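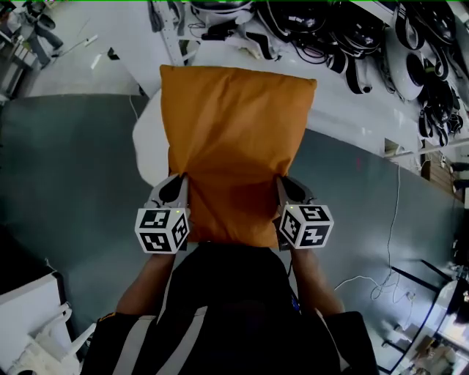
Figure 5.1 An orange pillow held between two hand-held grippers, one at each side.

Chapter 5
Soft Things

A factory robot can place the same steel part in the same spot all day. Ask it to put a cushion straight on a chair and it may fail at the first attempt. This chapter looks at why, and at how far machines have come with the ordinary work of homes and workshops.

The trouble begins with shape. A steel part keeps its shape when it is gripped. A pillow folds, and the folds differ each time. The machine has to judge how hard to press and where the edges have gone, and it must do so while the thing is moving.

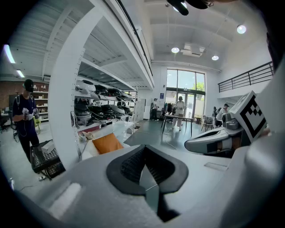
Rooms add a second difficulty. Shelves, cables, chairs and people are seldom where they were the day before. At the Kalinowski works in Fosthorpe, a packing arm lifted 488 boxes in a shift without a fault, because every box came down the same belt. When the firm moved the arm to its returns room in Cotville, where goods arrived in bags of all sizes, it needed help with most of them.

Trials of household chores show the same gap. In the Idix trial, discussed in section 5.2, a machine was given 100 attempts at tidying a sofa. It did well with the cushions it had met before and poorly with new ones. 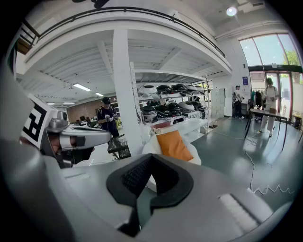 Can a machine do the housework yet?
Single jobs, in a room it knows, are within reach. A whole morning's housework in a strange house is still beyond it, and a person usually has to stand by.

5.1 Gripping without crushing

We start with the hand. Most grippers have two fingers that close on an object from opposite sides, and the first choice for the designer is what to cover them with.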